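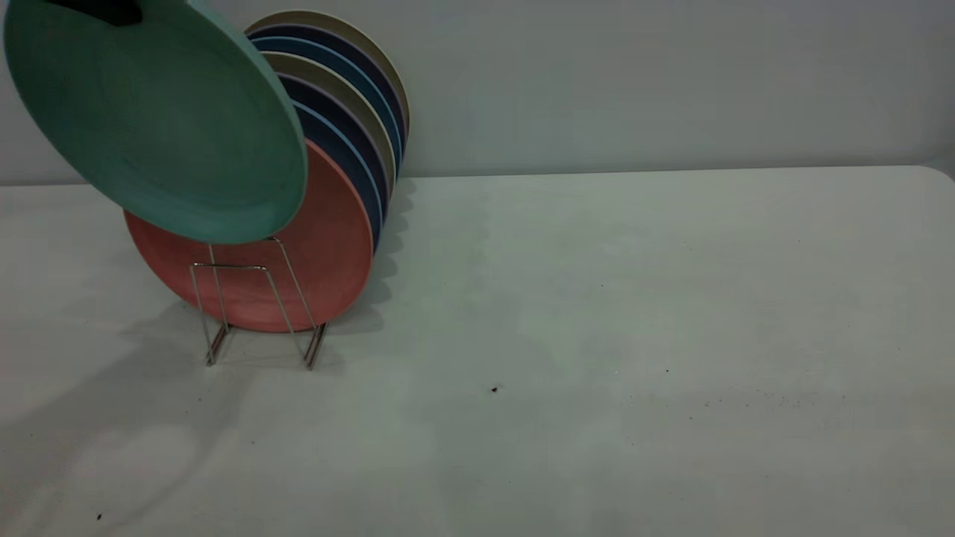

Eda wire plate rack - small, cheap, does the job (mostly)

Quick review, dinner's in 20 minutes and I keep putting this off.

Bought the Eda rack because our old one rusted through at the feet and left orange marks on the counter. Didn't want another big draining thing with a cutlery cup and a tray and a spout. Wanted somewhere to stand plates. Looked at the Bremau one as well, nicer looking, wood ends, but the wood ends put me off. Wet plates. Wood. No.

What you get

A wire frame. Thin silver-colored metal, upright loops front and back, angled supports down to the table. No tray, no instructions, no little bag of rubber feet either, which I'd have liked. Mine came flat against the cardboard with a zip tie I had to cut off with the good scissors.

It's light. Really light. If you're used to a heavy one from a restaurant supply place you'll think somebody forgot half of it.

Loading it up

Six plates standing one behind the other is fine. Ours are a mixed bunch - coral, a couple of navy, beige, a blue - and they go in with the rims fanned out so you can see which is which and grab the one you want. I like that more than I expected to. In the cupboard they were just a pile and everyone took the top one forever.

They lean. Not straight up and down, they tip a bit to one side and rest on each other. Didn't bother me. If you have thin china with gold edges it might bother you. I'd put a folded cloth between or just get something with proper slots.

Load from the back. I started at the front the first few times and kept knocking the next plate into the one already there. Big ones at the back too, if yours are different sizes.

Half empty is where it's weaker. With two or three plates in, they have more room to slide, and the lean gets worse. Push them up together and it's better. I had one go over completely on a Wednesday night with a glass standing next to it. Glass survived. Plate survived. I said a word.
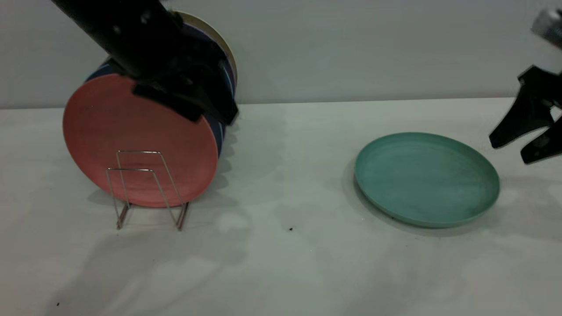
Drying

Good airflow, obviously, it's all gaps. Plates with a raised rim hold a little line of water along the bottom edge where they sit, so give them a shake first. Whatever drips off goes straight on the counter because there's no tray. I put a dish towel under it. My sister in law uses a baking sheet, looks silly, works better.

If you lay a plate flat on the table to air dry instead (we all do it when the rack's full) the rim traps water underneath and you get a ring. So, don't. Or do it on a towel.

Cleaning it

Wipe it down. Vinegar and warm water once in a while where the hard water builds up, mostly at the bends. Had it since May, no rust yet, but the last one took a while to go too so ask me next year.

Things I don't like

Slides on a smooth top. Pull a plate out one handed and the whole rack wants to come with it. I stuck felt pads on, they got soggy and fell off, then clear rubber dots from the hardware drawer and those have stayed put.

No good for bowls. They just sort of sit there at an angle and catch water. Mugs, forget it.

Very shallow plates are ok, deep pasta plates take up double the space and push everything else out.

The price went up 2 dollars between me looking and me buying. Not the rack's fault but still anoying.

Who should get it

Small kitchen, two or three people, wash as you go. Also good if you just want your plates out where you can see them, it doubles as storage and the thin wire doesn't hide the colors much. Bigger family, get something larger. The Rodrigues one my mother has is twice the lenght and comes with a drip tray, takes up half her counter though.

Would I buy it again - yes, probably. Four stars. Would be five with rubber feet and a lip to catch drips.

Edit: someone asked if it fits inside a sink. Mine no, the feet catch on the curve at the bottom. Measure yours first.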